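Sorting a parent's house: a professional organizer on where to start

25/05/2023

The organizer we spoke to has run her own business, Santoro, out of Larnmont for six years. Most of her calls come from adult children who have a house to empty and a closing date on the calendar. She asked that we leave her name out, as several of her clients live nearby and know one another.

She did not plan on this work. Her mother's house in Golanau took her from January until the end of summer, and by then two friends had asked for help with theirs.

"I started in the attic, and that was a mistake," she said. "I was up there for weeks with school papers and Christmas cards. The kitchen was still full when the buyers came through."

Start with the dull rooms

She now begins with the bathroom and the laundry area. A first visit runs two hours, and she charges $225 for it. Family members are told to leave photographs and letters alone until the end.

"You need some practice at deciding," she said. "Old shampoo is easy. Nobody fights over shampoo. By the time you get to the bedroom you are quicker at it."

Linens come next. She said people keep far more sheets and tablecloths than they use, and that most of the sets are missing a piece. She matches them on the bed, folds them to one size and puts the good ones in clear boxes with lids.

"I used to use cardboard and write on the side," she said. "Then people stack them with the writing to the wall. With a clear box you can see that it's linens and you leave it alone."
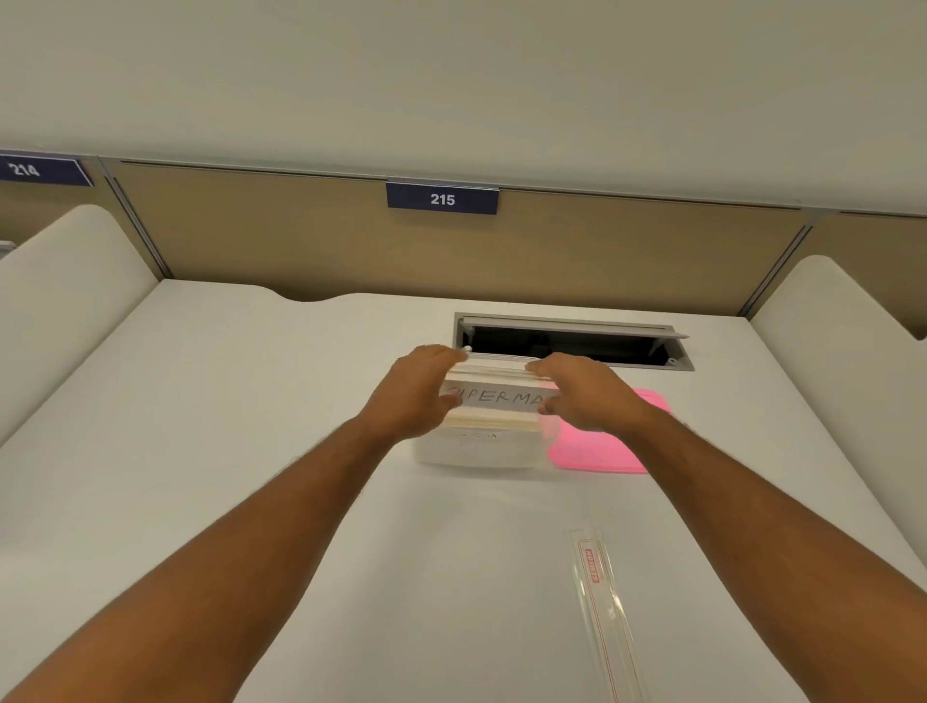

When relatives disagree

The hardest job she remembers was a farmhouse outside Clivonau with 29 years of magazines in the back hall. One brother wanted to keep them all and his sister wanted a dumpster. They had stopped speaking by the second visit.

"I don't take sides, I'm not a judge," she said. "I asked him to pick the ones he would read again. He took one shelf's worth home. She was fine with that."

For furniture, she has each person write a list alone, before anyone talks. If two people want the same table, they take turns choosing, and the one who loses the table picks next.

She does not sell anything herself and takes no cut from dealers. Her advice on prices is to expect less than you hope, above all for china and dark wood furniture.

Asked what she would do differently with her mother's house, she thought for a while.

"I would have kept the recipe box," she said. "I gave it to a cousin and I've had to call her for the potato soup ever since."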